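Laundry in a Small Space – Quick Tips

Posted in: Home, Cleaning, Small Rooms
By Annick Guérin

Writing this between loads so bear with me. People keep asking how to live with a stacked washer and dryer when you don't have a laundry room. Short answer, keep at it a little every day. Long answer below.

Before you start a load

Pockets. All of them. Lip balm is worse than tissues, trust me.

Zip the zippers, undo the buttons. Buttons left done up pull at the holes.

Turn jeans and printed shirts inside out. Dark towels too, if they're new.

Don't stuff the drum. Hand flat on top of the clothes, should still be able to wiggle it. If you can't, take out a towel.

Less detergent than you think. I went down to half the line on the cap and the towels got softer. Stiff towels = too much soap, almost every time.

The door seal

The rubber ring on a front loader. Pull the fold back and look. Hair, grit, a coin, one baby sock. Wipe it with a damp cloth after the last load of the day, then a dry one.

Leave the door open a few inches. Closed door = that swampy smell. If you have toddlers or a cat, shut it while they're about and open it again at night, and always look in the drum before you start a load.

Smell already there? Empty drum, hottest cycle, washing machine cleaner or whatever your manual says to use. NOT vinegar and bleach together. Never those two together, the fumes are dangerous.

Round door glass

Gets a gray film on the inside from soap and lint. Microfiber cloth, warm water, one drop of dish soap. Rinse the cloth, wipe again, dry it off. Do the metal ring while you're there – the dirt sits in the groove where the ring meets the glass and an old soft toothbrush gets it out.

No scouring pads. Scratches show up on tinted glass like you wouldn't beleive.

Lint

Every load. Not every other load. My neighbor Tarık Sönmez only did his when the light came on and couldn't work out why one load of sheets took all evening.

Once a month wash the filter under the tap and let it dry completely before it goes back. Dryer sheets leave a coating you can't see. Vented dryer, check the hose behind too, and the flap outside. Power off first.

Wood floors

If your machines stand on wood, read this bit twice.

Wipe up drips right away. Water goes into the seams, and on a herringbone floor there are a lot of seams.

Never drag the stack to get behind it. Two people, sliders or a piece of old carpet, and unstack first if the manual tells you to. Bindu Rajan moved hers alone and has a gouge 38 inches long to show for it.

Check the feet with a level. Machine walks during the spin? One foot is off. Turn it till all four sit tight, then do up the lock nuts or your back where you started.

Turn off the water tap if your going away.

When the machines are in the bedroom

Lots of you. Fine, just needs a few habits.

Run the wash before dinner and the dryer while you're eating. Everything out by bedtime.

Keep the floor in front clear. You need the full swing of the door plus room to crouch. No hamper there, hamper goes by the closet.

Crack a window when the dryer's on, even in August. Condenser type, empty the tank each time.

Wipe the casing weekly, glossy white shows every finger. Damp cloth top to bottom, and get into any molded grooves and handle slots on the sides. Dust packs in there.
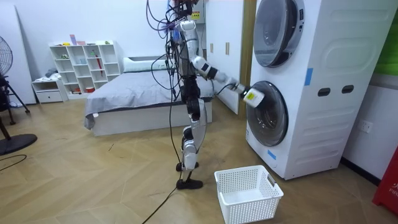
Folding

Straight out of the dryer, onto the bed. Shirts first, they crease fastest. Socks last. If it isn't folded you can't go to bed – works on me anyway.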